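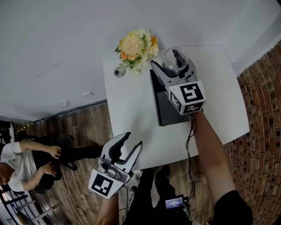
Artificial bouquet, glass jar, white table.

Mulleo: a word list of flower names

README, last changed Feb 18, 2026

Mulleo is a plain text list of 300 flower names in everyday British English, with the local names people use for them over a garden wall. It began in November as a way to settle an argument about what counts as a daisy. The argument is still going.

What you get

names.txt has one flower per line, common name first, then up to 3 local names, split by tabs. Spaces were tried and went badly, as half of these plants have names like jack-go-to-bed-at-noon and the other half have names like old man's beard.

sources.txt says where each name came from. For 67 of them the source is "heard in Hadmont", and you may trust that as much as you trust Hadmont.

What you don't get

Latin. There are fine lists with Latin in them, kept by people who enjoy being written to about it. No growing advice either. The maintainer's record with pot plants is a matter for the pot plants.

Known problems

"Bluebell" means two different things depending on which side of the border you stand. Both are in, next to each other, not speaking.

Several names are rude. They are old and rude, so they stay.

The sort order puts "St John's wort" somewhere odd.

Changes

Send them to Radomir Todorova as a patch, one name at a time. A single patch with 100 spellings of "forget-me-not" has already been received and need not be sent again.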